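The Third Goalkeeper Should Play More

In our town, Dovar, people talk about the hockey club the whole year. In August, when there is no ice in the small rink and the team runs up the hill behind the brewery, they talk about it even more. I moved here from another country eleven years ago, and I learned a good part of my English in the standing section behind the north goal. So I ask the reader to forgive me if I sometimes sound like an angry man with a scarf.

My opinion is simple. A club of our size should give real games to its third goalkeeper, and I mean games that count in the table.

Last season our first goalkeeper played 40 league games in a row. He is very good, and I have nothing against him. But by the end of winter he was slow to get up after a save, and everybody in my section could see it. Against Morkix he let in two long shots that he would have caught in the fall with his eyes closed. The coach said after the game that goalkeepers like rhythm. Maybe they do. I like bread, but I do not eat it until I fall down.

The second goalkeeper sat on the bench and opened the door for the other players. The third one was not even on the bench. He practiced in the morning, then he watched from the seats in a jacket and tie — a young man of 20, at the age when a player learns the most.

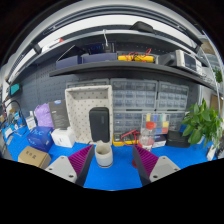 What the other clubs do

Caron is smaller than us and has less money. Their rink holds 1,000 people and it is rarely full. Still, they used three goalkeepers last season, and each one of them won games. I went there on a Saturday with the supporters' bus and saw their third man play against us. He was nervous for one period. Then he was fine, and we lost by a goal.

Filelen does it in another way. They lend their third goalkeeper to a lower team for half of the season and take him back before the playoffs. I like this less, because the young man learns the habits of other defenders. But he plays, and this is the main thing.

Some people answer me that the supporters pay to see the best team. I pay too, and I understand the argument. Our best crowd last season was 3,713, for the home game with Morkix, and of course I would not put a beginner in the goal that night. But on a Tuesday in November, against the last team in the table, we had 945 people in the building. I do not believe that any of them would ask for the money back.

There is also the question of what we say to young players when we sign them. We tell them that they will develop here. A goalkeeper cannot develop in a jacket and tie. After one or two years he goes home or finds a different job, and then the club complains that it must buy a goalkeeper from far away.

I would give him six games. The dates could be chosen before the season, so that he can prepare — and so that the coach cannot change his mind after one bad week.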